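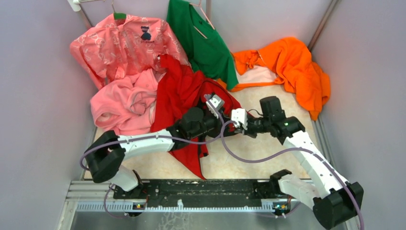
Sorting and Hanging Mixed Garments in a Small Enclosure
Project report, Household Systems Lab course
Crisóforo Villalobos
21 April 2022

1. Purpose

A pile of clean clothes is normally sorted by a person who has already decided what goes on a hanger and what gets folded. The purpose of this project was to write that decision down as a short set of rules and to test whether the rules give the same result when the pile changes. The work covers tops only. Socks, underwear and bed linen were left out.

2. Work area

All trials used the same enclosure with pale side walls and a beige tiled floor. Hangers go at the top, near the back wall, and the pile is placed on the floor below. The short distance between the two is useful, but it causes one problem: a long shirt on a hanger can reach the pile and rest on it. When this happens, pulling a garment out from underneath drags the shirt along and can turn the hanger on its hook.

3. Garments

The set was made up of a pink patterned button-up shirt, a green t-shirt, a pink sweater or sweatshirt (listed as "sweater" in the log), and two further garments, one red and one orange. Solid colors were preferred for the rest of the set so that overlapping layers could be told apart in the notes. The shirt has a white outline pattern and was easy to identify in any position.

4. Rules

Rule A. A garment with a full button front is hung.
Rule B. A knit garment with heavy cuffs is folded. Hanging stretches the shoulders.
Rule C. A t-shirt is hung if a hanger is free, otherwise folded.
Rule D. If the type cannot be read from the visible part, lift the garment by its highest point and look again.

Rule D was added in March, after the first version of the log showed too many entries marked "unclear".

5. Procedure

Each trial began with the garments dropped in a heap. The top garment was taken first, classified and placed. A trial ended when the floor was clear. We ran 21 trials, and 18 of them ended with every garment in the location the rules called for. Log entries were kept in a Catenura spreadsheet under sheet number 2938.

6. Results

The three failed trials had the same cause. The sweater was under the hem of the hanging shirt, and moving it pulled the shirt off the hanger. Rule C gave no trouble – the t-shirt is short enough to stay clear of most piles.

Crumpled garments took longer to classify than flat ones. A sleeve folded inside the body hides the cuff, so Rule B could not be applied until the garment had been lifted.

7. Changes for the next version

The pile should start farther from the long shirt, or the shirt should be hung last. The second option needs no extra floor space and will be tested first. Trousers will be added once a clip hanger has been chosen.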